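Gingham in a rented room, part 2

In February I wrote up the curtain rail. The table is the next item, and it has taken longer than the rail did, mostly due to the cloth.

The table stands in the bedroom, at the foot end of things, between the door and the bed. It does duty as a place to eat, a place to sort purchases and a place to put whatever came out of a bag. Bare, it was loud. A cup set down at 10 in the evening could be heard through the wall, and Gunārs Vasiliauskas, on the other side of that wall, mentioned it twice.

I ordered a cloth from Duritz, gray and white check, 52 inches on the short side. Their listing gives the weight in grams per square meter and nothing on shrinkage, so I washed it before measuring anything. It lost a little in length and almost nothing in width. The drop is now uneven by a finger on the two long sides, which I can correct by shifting the cloth, at the cost of the check no longer running parallel to the edge. I chose parallel.

The check has a practical use. Each square is a unit, and things can be assigned to squares. My working rule is that small packaging stays in the far left part of the cloth until it has been sorted: paper cups, boxes, the clear plastic container with the rabbits printed on it. The rest of the surface stays open for work.
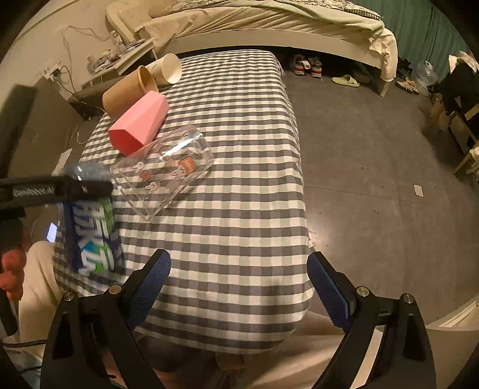 Austra Venckus wrote in to say that a check pattern makes any pile look worse than a plain cloth would, and that she went back to solid gray after one winter with a Kļaviņa gingham. She also asked why the cups are not simply stacked and put on the desk.

On the first point I agree. Straight lines give the eye a reference, and anything lying at an angle reads as disorder. I count that as a feature, as I clear the corner sooner.

On the second, the desk by the wall is full. It holds the small items and a water bottle, and the cables above it still hang in a tangle. I have an Irnik cable channel, 600 mm long, that should take most of them. It needs 2 brackets and I have one. The Drodus brackets are the wrong depth; I tried.

Cable channel next, then the paper on the floor.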